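Paul est arrivé à l'étage en juillet

Chez Flenent, on a baptisé le robot Paul. Personne n'a demandé son avis au vrai Paul, celui de la compta, qui reçoit depuis des mails du genre « Paul est encore en panne » et qui y répond, par principe, qu'il va très bien.

Je résume pour ceux qui ne suivent pas mes malheurs professionnels. L'équipe entretien passait une bonne part de l'après-midi à débarrasser ce que nous laissons traîner : canettes, paquets de chips, bouteilles, fruits oubliés. La direction a signé avec Skellasano, et désormais le rangement de 17 heures revient à un bras blanc qui réfléchit longuement avant chaque geste. Je le comprends, je fais pareil devant mes tableaux.

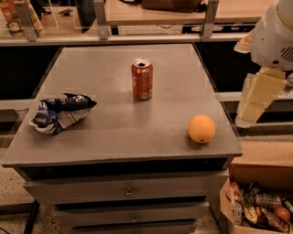 Ce que je n'avais pas vu venir, c'est le temps que nous passons à l'aider. Fermín Domínguez, qui jurait en réunion ne jamais vouloir travailler avec « ce truc », lisse maintenant ses emballages avant de les poser, pour lui faciliter la prise. En onze ans de bureau partagé, il n'a jamais eu cette délicatesse pour moi.

Endang Lumenta, elle, rit moins. Elle faisait le ménage de l'étage, elle est devenue « référente Paul » : 2 jours de formation, 60 euros de prime par mois, une tablette, et un numéro d'assistance à Bronthorpe où l'on décroche quand on peut. Elle a moins mal au dos, elle le dit volontiers. Elle dit aussi qu'avant, elle savait à quelle heure elle finissait, et qu'elle parlait aux gens en passant entre les bureaux. Maintenant elle attend, debout, qu'une machine se décide pour une canette.

On nous promet un bilan mercredi, avec des courbes. J'ai demandé s'il y en aurait une pour les conversations d'Endang — on m'a répondu que l'indicateur n'était pas prévu au contrat.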